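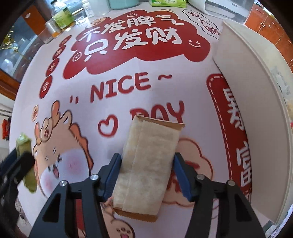
## 2. Method

Shelf-life data for packaged snacks were collected at the Barnalcombe store in June. Each product was logged by stated storage temperature, pack type and days to expiry. Sampling stopped at 66 products. 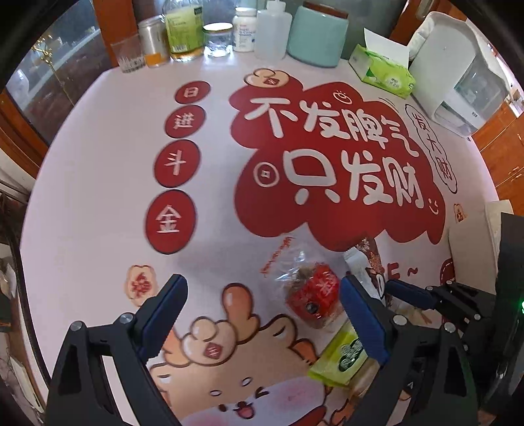
Relative humidity was held at 60% during storage. Mass was recorded every 2 hours on the Cordeiro balance (capacity 2,000 g).

## 3. Limitations

Pack thickness was not measured. Dragica Grgić checked the mass readings against the log sheets.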